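How I got onto our school board (and how to run for yours)

I put this off for three years before I finally filed, mostly because the paperwork looked scary. It isn't! I've now served two terms with the Estell district, and I still get emails from parents asking how to start, so I'm putting it all in one place.

First, find out which seat you can run for. Our district is split into zones (mine is Mandagi, the one with the old mill road running through it) and you have to live in the zone you file for. Call the county election office and give them your street address. Don't trust the map on the district site - ours was out of date for two whole years and sent one candidate to the wrong zone.

Next, pick up the packet. Ours is 15 pages, but most of that is instructions. You fill in a statement of candidacy, a short disclosure form and the petition sheets. Print your name exactly the way you want it on the ballot. I go by a nickname and had to redo mine.

Then come signatures. We need 50 here, and I turned in 206 my first time, which was overkill, but people kept wanting to sign and I was having fun. Signers have to be registered voters in your zone, and they have to write the address they're registered at. Ask before you hand over the pen: "Are you registered at your current address?" That one question saved me a lot of crossed-out lines. The sidewalk by the Lernoditz library was my best spot, right after story hour.
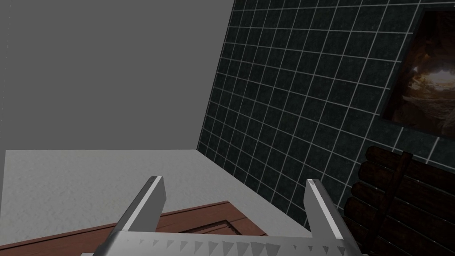
Can I run if I work for the district?
In our state you can file while you're employed, but you'd have to give up the job before being sworn in. Rules differ, so check with your election office.

While you're collecting, start going to meetings. Ours begin at 7 p.m. and I'd sit near the back with a notebook and a granola bar. Read the agenda packet the night before and look up anything you don't get. For me it was the transportation contract, which took me three meetings to follow.

As for campaigning, I spent very little. Yard signs from Prallard Printing, a stack of half-page flyers, and lots and lots of walking. I got 2,243 votes the first time and I swear half of them came from standing at the bus loop chatting with people - bring a sweater if you're doing this in October.

File early if you can. I drove over at 4:40 p.m. on the last day and the clerk found a missing date on one of my sheets. I fixed it at the counter with a borrowed pen, but my hands were shaking. Get a stamped copy of everything before you leave and keep it until after the election in November.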